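Stories > Short Fiction > The Box from Garine

The man from Stamorex told me the box would open my life up. He said it on the phone, in the tone my dentist uses for the word "pressure," and I wrote it on the back of an envelope so I could be annoyed about it later.

I should say that I don't believe in inheritance. I believe in money, which I've seen, and in furniture, which I've carried. But my uncle had neither when he died, only a rented room above a tire shop in Garine and a contract with a storage company, and the storage company had found my name on the second page. I owed them nothing, the man said. I only had to come in and sign.

"And if I don't?"

"Then after 12 months it goes to auction."

"Who buys it?"

"You'd be surprised," he said. I doubted it.

I drove out in June with the windows down because the air conditioning had quit somewhere before Medve. The Stamorex building was low and beige and had one door that worked. Jocelyn Simard met me behind it. She had a key ring, a cardigan in spite of the heat, and a form that asked me three separate times for my relationship to the deceased. I wrote nephew, nephew, and then, to see if she read them, acquaintance. She read them. She handed it back and waited until I'd fixed it.

"Did you know him well?" she said.

"He taught me to play cards and he cheated."

"So yes."

She took me down a hall to what she called the release room. It was very white and very clean and I distrusted it right away. A white table, pale walls in big smooth panels, the kind of place where they tell you what they found on the scan. She had already brought the box in. I'd pictured a trunk, I suppose, or at least something with a lock. It was a cardboard box. Two plastic straps went around it and they hadn't been put on by anyone in a hurry.

"He did those himself," said Jocelyn Simard. "We're not allowed."

"What's in it?"

"We're not allowed that either."

I asked if she had ever been tempted. She said that in her experience people put their worst things in storage and paid every month so they wouldn't have to look at them, and no, she hadn't. Then she told me there was an outstanding balance of 1,000 dollars and I laughed out loud. There it was. I'd been waiting for it since the phone call.

"You said I owed nothing."

"You don't. The box does."
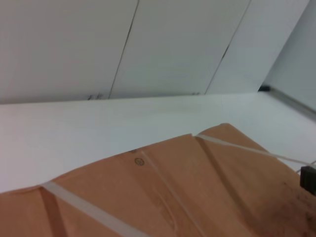
I walked to the end of the hall and back. There was a water cooler down there with no cups. I thought about my uncle, who once sold my father a share in a boat in Putenel. My father drove up to see it, two days each way, and found a very nice photograph of a boat in the office of a man who had also bought a share. I thought about the winter he came to stay for a weekend and left in April. He told us he had 4,000 in a bank that only opened on certain mornings. My mother asked him which mornings and he said it depended on the bank.

So what would a man like that strap up and keep? I had my theories. Newspapers, to give it some weight. Another man's shoes. A letter saying he was sorry, which would be the newspapers again in a different form.

When I came back Jocelyn Simard was sitting in the only chair, doing something to the form with a ruler.

"Pick it up," she said. "You're allowed to pick it up. Most people forget to ask."

I picked it up. It was heavier than I wanted it to be. I tilted it and something slid, slowly, and stopped against the side, and then a second later something smaller slid after it. I set it down again. I tilted it the other way. Same thing, one and then the other.

"Well?" she said.

"It's a brick and a smaller brick."

"Could be."

"How long did he pay for this?"

She turned a page. "32 years."

I did the arithmetic, or started to. He'd had the box before the boat. He'd had it all through that winter on our couch, when he borrowed my father's coat to go out and buy my father's cigarettes. He must have been sending money to Garine every month from wherever he was, and he had never, as far as anyone in my family could testify, paid for anything twice.

"Did he ever come in and open it?"

"He came in," she said. "He'd sit in here with it. He never asked me for scissors."

That was a good line and I told her so. I asked whether they trained her to say it. She looked at me with no offense at all, which made me feel about nine years old, and said the training had been mostly about forklifts.

I'd like to report that something came over me. What I felt was the old feeling of sitting across from him with a hand of cards, knowing perfectly well he had the queen up his sleeve and knowing also that I was going to bet. He'd look at the ceiling. He'd hum. You could see the corner of the card, for God's sake, and you bet anyway, because there was some chance he was only pretending to cheat.

"Do you take a check?" I said.

"We prefer not to."

"So do I."

She took the check. She stamped the form, tore off the yellow copy, and held the one working door open with her hip while I went through it sideways. It was the hottest part of the afternoon. I put the box on the passenger seat and then, feeling stupid, put the seat belt across it, because the car wouldn't stop chiming until I did.

At the edge of town I pulled over by the tire shop. The window upstairs had a sign in it saying the room was for rent. I sat there with the engine running and leaned over and pushed on one end of the box with my hand. It slid and stopped. Then the little one.

My pocketknife was in the glove compartment. I got it out and looked at it, and I looked up at the roof of the car, and after a while I noticed I was humming.

14 comments | 61 shares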